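Rapport d'avancement à la Fondation Dillach, novembre
Projet Skallico : bibliothèque de soins et lexique vietnamien-français

Chers amis de la Fondation,

Encore merci de votre patience, l'été a été plus long que prévu ! Le lexique compte désormais 950 entrées, relues par Hằng Lâm avec une attention qui nous émerveille (et nous retarde un peu, il faut bien le dire). Il en reste environ 203 à harmoniser, surtout dans le chapitre de chirurgie. 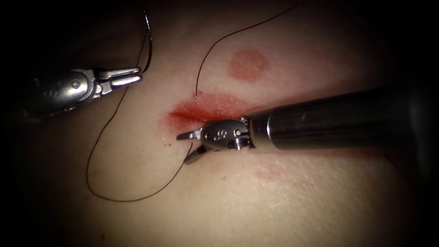
Chapitre 7, « La plaie » : deux instruments chirurgicaux, mâchoires ouvertes à gauche.

Du côté des lecteurs, l'atelier Văn réunit 30 inscrits, familles et étudiants infirmiers mêlés, et les discussions débordent volontiers jusqu'à 21 heures. Kha Vương a repris la mise en page avec l'imprimerie Fistlow, qui nous accorde une remise de 10 % sur le premier tirage.
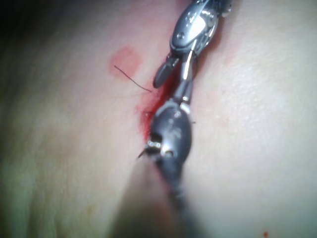

Chapitre 7, « L'incision » : sang rouge vif le long des bords.

Il nous manque encore un relecteur pour la pédiatrie, et le papier a augmenté. Nous vous enverrons le budget révisé avec les épreuves.

Bien chaleureusement,
L'équipe Skallico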